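2018-10-27
By Ada Cocco

We use cookies to improve your experience. By continuing to browse this site you agree to their use.

The Blue Cup

Javiera did not believe a word of it, and said so before she had her coat off.

"My aunt drank from a blue cup every night of her life," Mohammed-Awal told her. "Eighty years old and never had a cold. She left the cup to me."

"Everyone's aunt never had a cold."

"Mine didn't."

She had driven 30 kilometres from Halliday to hear this. Solveig Strand had promised her a genuine curiosity, something for the column, and Solveig's curiosities had so far included a haunted kettle and a doormat that predicted rain. The doormat had been wrong all through December.

"And what does it do now?" Javiera asked. "The cup."

"Water tastes different out of it."

"Different how?"

He thought about that for longer than she felt the question deserved. "Rounder," he said.

She wrote down "rounder" and underlined it, which in her notebook was a kind of insult. Plastic was plastic, whatever colour it came in. The shop in Pavari had sold shelves of the things when she was a girl - her mother had bought a set for picnics, and the whole family had gone on catching colds. 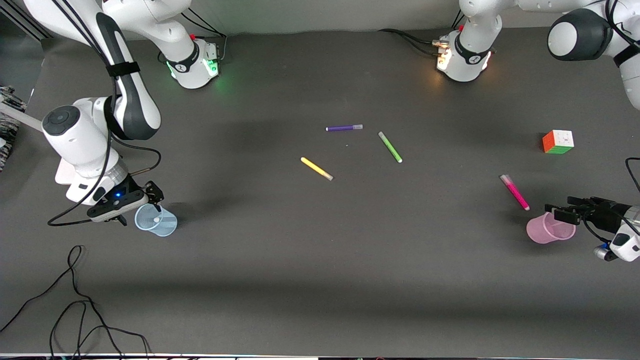
"You could try it," Mohammed-Awal said.

"I could also try the tap."

"Same water."

"That's rather my point."

He shrugged and waited. It was the waiting that annoyed her. People with something to sell generally kept talking, and he had not asked her for a cent.

She put the notebook back in her bag. Then she asked him, as coldly as she could manage, whether he had any ice.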